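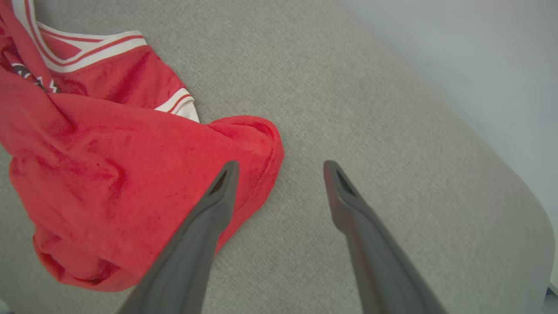
Red jersey with striped neck trim, on gray upholstery.

Wovatbridge Records Workshop
Notebook, 27 August 2022
Entry by Princess Samonte

Work continued on the Corrigan cards. The set holds 3782 cards, typed or handwritten, covering wartime children placed with host families in and near Cemano. Each card should give the child's name, year of birth, host household and date of departure. Many give less. The aim of the present stage is to join cards that refer to the same child, so that inquiries from relatives can be answered from one record.

Batch 29 was opened this morning and read through once before any entries were made. The typed cards in it are clear. The handwritten ones are by at least two clerks, one of whom writes the figures 1 and 7 almost alike. Years of birth in that hand have been entered with a query mark and are not to be used as the only ground for a match.

Matching was run in the Ikden index with the settings from the last batch. It proposed 20 pairs. All were then compared by eye against the cards themselves. Most can stand. The following need a note.

Pair 4. Two sisters have been joined as one child. Both cards show the initial M and the same host household, but the departure dates are months apart. Separated again. The index treats an initial as a full agreement when the surname is the same, and this should be changed before the next batch.

Pair 11. The surname is spelled three ways across two cards and a loose slip. The host's street is the same on all of them. Accepted, with every spelling kept in the record. We do not correct spellings to the form the family uses now; that form goes in the separate field.

Pair 13. Held. The second card is marked "returned to mother, December" with no year. Prasert Siriwan believes the year can be found from the household ledger and has asked that the pair be left open until he has checked it.

Pair 17. Rejected. The only agreement is on the host family, who took in several children over the war.
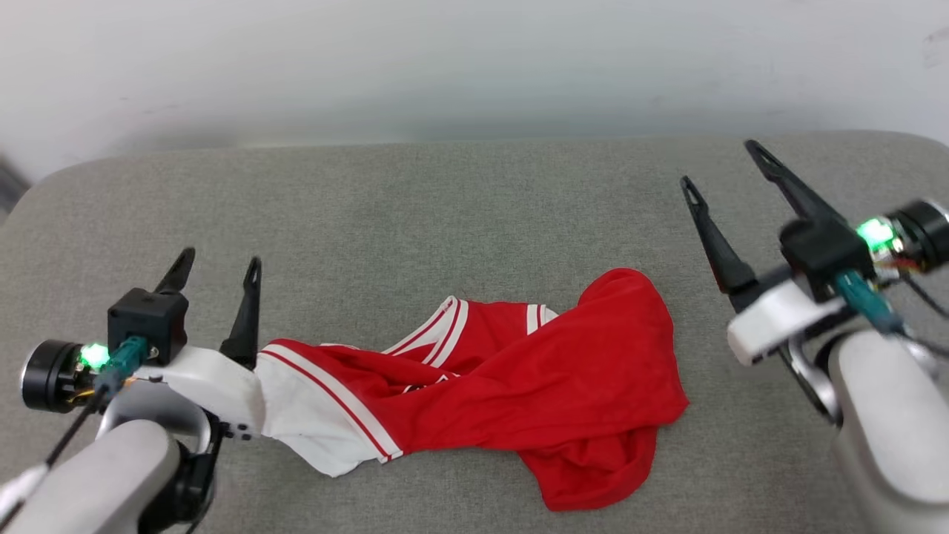
The ledger itself came back from the bindery shelf in good order, and the pages for the eastern side of Cemano can be read without magnification. Page 200 has a torn lower corner, and the last line on it is lost except for the first letters of a street name. The tear is old. It was recorded in the condition file, and the page was put in a clear sleeve. No repair is proposed at this stage.

One inquiry was dealt with in the afternoon. The writer is the grandson of a couple who sheltered a boy for most of two years and who kept in touch with him by letter for a time afterward. The family has a first name and a snapshot, and hopes to find the boy or his children. There is a card that may fit: the first name agrees, and the household is correct. The surname on the card is new to the family. A reply has been drafted stating what the card says and that the match is not proved. The draft does not give the surname. Under our rules it may be released only after we have tried to reach the person named or the next of kin, and that step has not been taken.

Prasert asks that all such replies use the words "may refer to" and avoid "we have found." A reply sent last winter was read by the family as a firm answer, and the later correction caused distress. The standard letter has been changed to match his wording. Colleagues should discard the older copies in their folders.

Index settings: initials to count as partial agreement only. Street names to be compared after the old and new names have been brought together, using the list inside the front cover of the ledger. I have copied the list and checked it once. It wants a second reader, as two of the streets appear to have exchanged names after the war.

Outstanding:
Pair 13, year of return (Siriwan).
Second reading of the street list.
Re-run of batch 29 with the new settings, and comparison with today's results.
Next-of-kin search for the afternoon inquiry, before the reply is sent.
More clear sleeves, large size. The drawer is nearly out.

Batch 29 is back in its box, cards in their original order, with the loose slip behind the second card of pair 11.

P.S.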